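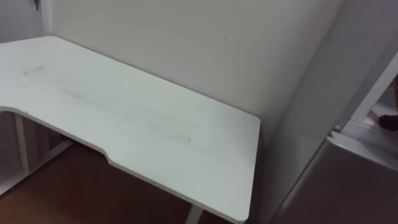 Figure 3. Head-camera view of the white desk used for the wiping task. A faint grayish smudge runs diagonally across the top, with a shorter dark streak toward the upper left.

4. Collecting the wiping demonstrations

4.1 Why wiping, and why this desk

I picked wiping as our third task mostly because I was tired of pick-and-place. With a cup, you know pretty quickly whether a demonstration is any good (the cup is on the shelf or it's on the floor). Wiping is fuzzier than that. You push, you look, you push a bit harder somewhere else, and at some point you decide you're done. I wanted to know whether that kind of half-conscious deciding comes through in the data, and whether it comes through differently when I move the arm by hand and when I drive it remotely.

The desk in Figure 3 is harder than I expected it to be. The marks are gray on matte white, so there's very little contrast for the policy to hold on to, and the front edge has a shallow curved cutout. A straight stroke along the front will run off the desktop if you start it too close to the recess. I did this a lot in my first practice runs. I also like that there are tiny specks and scuffs scattered over the top, because an operator has to choose what counts as dirt — and two sessions by the same person don't always agree!

4.2 Two ways of showing the task

In the hand-guided condition I held the wrist of the arm and dragged the pad over the surface while the joints were in gravity compensation. In the remote condition I used Jodex, our leader-follower setup, with the head-camera stream on a monitor and no direct line of sight to the desk. Everything was logged through Bralar, which stamps the joint states, pad force and camera frames against one clock.

We ended up with 802 demonstrations across the 2 conditions. The median hand-guided one took 55 seconds. I'd love to say the remote ones were just as quick, but they weren't, and most of the extra time went into hovering. You can see it in the height traces: the pad comes down, stops a little above the top, waits, then commits. Without any feel for contact in my hands I was using the camera to guess when I'd touched down, and a plain white surface gives you almost nothing to guess with.

Hand guiding has its own trouble, which is me. My forearm and shoulder wander into the camera view and cover exactly the part of the desk the policy needs to see. We tried masking the person out and training on what was left, but the mask tended to eat the smudge as well. In the end I recorded each hand-guided demonstration once for the motion and then replayed it with nobody near the desk, keeping the images from the replay. It's slow and a bit dull to sit through, but the frames are much easier to learn from.

4.3 Labeling where a stroke begins

I split every demonstration into strokes, a stroke being one unbroken stretch of contact above the force threshold. That gave 2,439 strokes after I threw out the very short ones, which were mostly bounces. For each stroke we store the first contact point in desk coordinates, the direction, and the mean force.

My own habits are all over these labels. When guiding by hand I nearly always started at the far end of a mark and pulled toward myself, the way I'd wipe a kitchen counter. On the leader arm I pushed away instead, I think because the handle is more comfortable in that direction. A policy trained on both sets mixes the two and sometimes reverses halfway along the smudge, so in Section 5 I report results for each set on its own as well as for the mix.

One more practical note for anyone repeating this at Ultstead or elsewhere: fix the head pose before you start and write it down. I nudged ours in August, between two batches, and had to redo the desk calibration for everything recorded after that point.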